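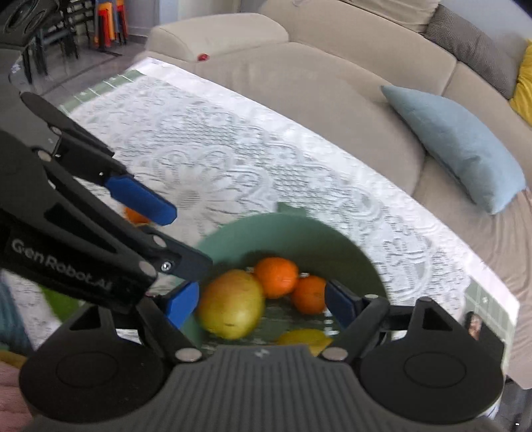
25 Apr 2023

It is the policy of this household, adopted at the beginning of April and set down here for the benefit of regular readers, that fruit shall be kept on the dining table and in no other place. The previous arrangement, under which apples were stored in the refrigerator, citrus on the windowsill and anything small in whichever cupboard was nearest, has been withdrawn. It led to duplicate purchases and to the discovery of a very old pear.

The present post records how the new arrangement has been working and what changes have been made to it. Readers who follow this blog for the notes on table linen will find those further down.

## The bowl

The bowl in use is round, pale green and smooth on the inside, with a small flat tab at the rim. It was bought from Jimmont, the household shop on the lower road, which had it on the shelf for returned goods at a reduced price. No fault has been found with it. The tab was at first thought to be of no use, but it allows the bowl to be turned towards a guest without anyone's fingers going among the fruit.

Consideration was given to a wire basket from Rirnik, which would have allowed more air to reach the fruit at the bottom. The basket was tried for one week. It left marks on the softer items and caught on the tablecloth twice, and it has since been reassigned to onions, a duty it performs well.

## What is kept in it

The bowl is intended for fruit that will be eaten within the week and does not mind the temperature of the room. In practice this means the following:

- apples, preferably the large yellow-green sort with some red on them
- mandarins and oranges
- lemons, when they are not required in the kitchen
- pears, once they have begun to soften
- small fruit, provided that it is firm and has been looked over

Bananas are excluded. They hasten the ripening of everything placed beside them, and they are now hung from a hook by the larder door. Grapes and berries remain in the refrigerator in their own dish and are brought out at meals.

The question of lemons has taken up more time than expected. One member of the household regards a lemon as an ingredient and considers that it has no place on a table where people are choosing something to eat. The opposing view is that a lemon improves the look of the bowl and is easily carried back to the kitchen. The second view has prevailed for the time being, on condition that there is always a spare in the kitchen drawer.

## Filling and sorting

Fruit is bought from the Alarcón stall, which gives fair weight and does not object to customers choosing their own. On arrival it is tipped on to a clean tea towel, inspected, rinsed where necessary and dried thoroughly. Drying matters a good deal. A single damp mandarin at the bottom of the bowl was responsible for the loss of 6 others during the first fortnight, and the smell was noticed only when visitors were already seated.

Large fruit goes in first and is set towards the sides. Citrus follows. The smallest pieces are placed last, on top or in the gaps, where they can be seen and taken out without disturbing the remainder. This order was arrived at by trial. When the small fruit went in first it was forgotten.
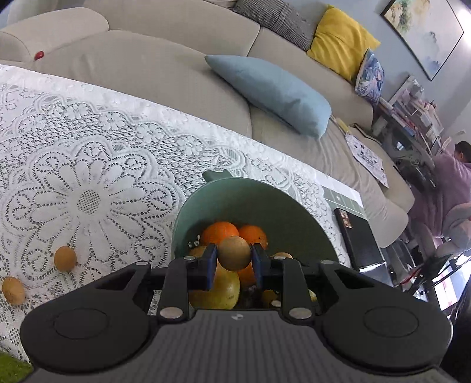 *Small fruit held just above the bowl, oranges at the back.*

Once every second day the contents are lifted out piece by piece and turned over. Anything with a soft patch is moved to the kitchen for stewing. The same rule applies to fruit which has been handled a great deal and put back, a practice that is discouraged but cannot be prevented altogether.

Overfilling should be avoided. The bowl looks generous when heaped, and there is a temptation to heap it before company, but the top layer rolls off as soon as someone takes an orange from the side. It is better to fill it modestly and replenish it from the larder.

## The tablecloth

The table is covered with the white lace cloth. Several readers wrote after the last post on linen to ask whether lace can be used every day, and the answer of this household is that it can, if its owners are prepared to wash it. Fruit juice should be dealt with at once using cold water. Lemon juice left overnight has not marked this particular cloth, although no assurance can be offered regarding others.

For washing, the cloth is folded into a mesh bag and put through a cool cycle with 41 ml of the Eda liquid soap, measured in the small cap. It is then laid flat over a towel. Ironing is carried out from the reverse side. The heavier cotton cloth will return to the table in winter, when the lace is put away in tissue.

## Outstanding matters

The stewing of surplus fruit has not yet been put on a regular footing. The pan currently used holds 1000 ml and is too small for apples and pears together, so two batches are needed, and the second is generally left until the following day. A larger pan is under consideration.

It has also been proposed that a second bowl be bought for the sideboard, to hold nuts. No decision has been taken. The sideboard is at present occupied by the post and two sets of keys, and these would first have to be found another home.

Readers who keep medlars or quinces at table are invited to write in with their experience, as there is a quince tree in the garden and the autumn crop will need to go somewhere.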